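# Can a country be voted off the chair of a UN commission before its term ends? 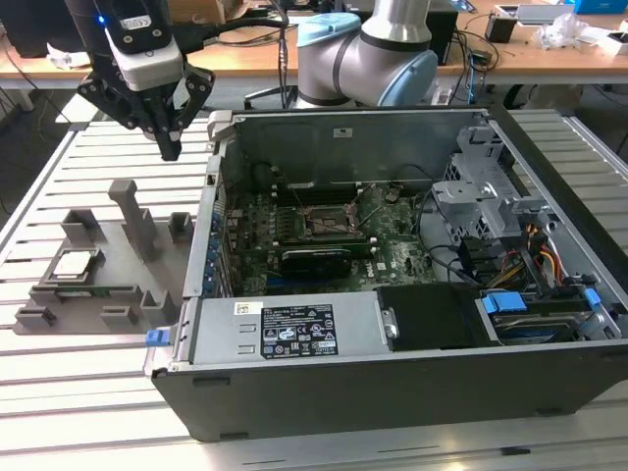
*Last edited: 20 May 2023*

I'm writing a short paper on how UN bodies pick their leaders. I understand that a member state is elected to chair and its ambassador does the work. What happens if the ambassador is called home halfway through? Does the country keep the chair, or is there a new vote? My paper is 800 words, so I only need the basics.

**Marnska**

---

**Rok Bošković**

It depends on the body, so read its rules of procedure first. In many commissions the person is elected, even if everyone talks about the country. If that person leaves, a vice-chair usually acts until the members elect a replacement. The replacement often comes from the same regional group, and quite often from the same country, but there is normally still a decision by the members. It may be done without a ballot.

Removing a chair early is a different matter. Most rules don't describe a way to do it. Pressure to resign is more likely than a vote.

**Pliketti**

The country keeps it. The new ambassador just takes over.

**Carkden**

Pliketti's answer is true for some bodies but not all of them. Look for the rule headed "Officers" or "Replacement of officers", then check the meeting records for January, when several bodies hold their elections.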